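Subject: Re: [trutstead-arms] Wrist camera focus and grip on soft items
From: Anselmo Aguiar

> What is the minimum focus on the wrist camera you fitted? Mine is
> useless once the fingers close. Also, did you stay with the printed
> fingers or go back to the metal ones?

The lens is fixed. I set it for 132 mm and glued it, so the table and the back wall are usable and anything held in the fingers is soft. Focusing nearer lost me the approach, and the approach is where I need the detail.

I stayed with the printed fingers. The black plates and the rail are as in the Gronow drawing, apart from the slots, which I opened up to take the camera bracket. 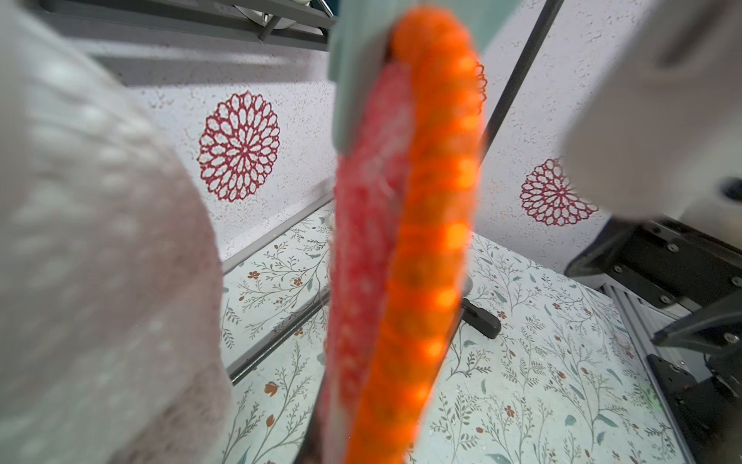
Wrist view, orange item in the mint-green finger. Plates and rail at lower right.

At this range I would not trust any edge detection on the item itself. I use the finger position for grip and take the camera into account only before closing. Current limit in the Vurkano config is 47, down from 782, which was a typing error of mine and cost me a servo horn.

Still to do: move the bracket back 13 mm and repeat the September runs. Has anyone on the list tried the Irkier mount with a lens that can be refocused?

Anselmo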